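4.2 Budgeting for the Table as Well as the Arm

When we began planning the second manipulation station, we did what I suspect most small labs do and wrote down the price of the arm first. Everything else went under a single line called "accessories," and we gave that line very little thought. The rest of this section is an account of how that line grew, and of how we would set it out if we were starting over, in the hope that another group with a modest grant and an optimistic spreadsheet can borrow what is useful.

Our working method was simple enough. Rocío Huanca kept the purchasing sheet, and she asked each of us to enter an item only after we had needed it at the station, with a note on the task that called for it. Innes Drummond then sorted the entries by how soon each one was likely to need buying again. The result was a sheet with three tabs: things bought once (the arm, the table, the appliance), things that wear (fingertips, cables, pads), and things that get lost or swapped, meaning the toy food, the bowls, the cups and so on. We had expected the third tab to be trivial. It came to 766 dollars by April, a sum we had not set aside anywhere, and we paid for it out of the travel line with a certain amount of grumbling.

Camera placement deserves a paragraph of its own, as it turned into a purchasing question in a way we hadn't foreseen. We wanted both a view from over the table and a view from the wrist, and the two make quite different demands on a budget. The overhead camera needs a stand and a long cable, and after that it mostly sits there. The wrist camera is small and cheap to buy, but it travels with the gripper, and so it belongs with the items that wear.

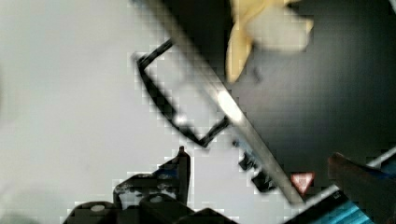 Figure 3. Wrist-level view, with part of the gripper at the bottom.

We therefore budgeted a spare wrist camera and a spare cable from the start of the second year, and I would urge anyone to do the same, even if it means a plainer table. Two suppliers quoted us for the pair. Kulus offered the lower price with a lead time of 6 weeks, while Radari could ship within a few days and charged a good deal more for the privilege. We took the slower option for planned replacements and kept a small reserve for the faster one - a compromise that pleased Rocío, who dislikes rush fees more than anyone I have worked with.

The station itself was priced in much the same spirit. We had 3,000 dollars for furniture, fixtures and the kitchen items taken together, and the temptation was to spend nearly all of it on a handsome table. What we settled on was a plain white top, with the appliance standing right up against it, and the money left over went toward a wider range of objects to handle. Bowls and plates of different colors are worth having, and so are duplicates, for the very ordinary reason that a task set planned around a particular bowl has to wait when that bowl goes missing. Innes suggested holding back up to 20 percent of the third tab for duplicates, and we have kept to that figure ever since. It has felt generous in quiet months and a little tight in busy ones.

There is also the matter of who pays for the space around the arm. A manipulator that serves a table and an appliance together needs clearance on more sides than the floor plan in the vendor's brochure suggests, and our first drawing was too small. We redrew it with tape on the floor, walked about inside the tape for an afternoon, and then asked for a larger bay - something that costs nothing on the purchasing sheet and a great deal in goodwill. 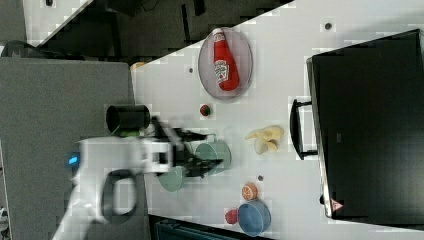 Ishbel Ogilvie, reading a draft of this section, objected that we had been too kind to our own third tab. In her view the small items should be charged to each study that uses them, so that a project with expensive tastes in props can see what it is spending; at Urquhart, she wrote, "we pooled everything for years and could never say which experiment had eaten the money." She would also move the duplicates into the first purchase, when the supplier still has matching stock.

We think she is right about the matching stock, and the next order will be placed that way. On charging by study we remain undecided. Our projects share the table from one hour to the next, and splitting the cost of a bowl among them would take more of Rocío's time than the bowl is worth. For now the sheet has gained a column for the study that first asked for each item, and we will look at it again when the arm's service contract comes up for renewal.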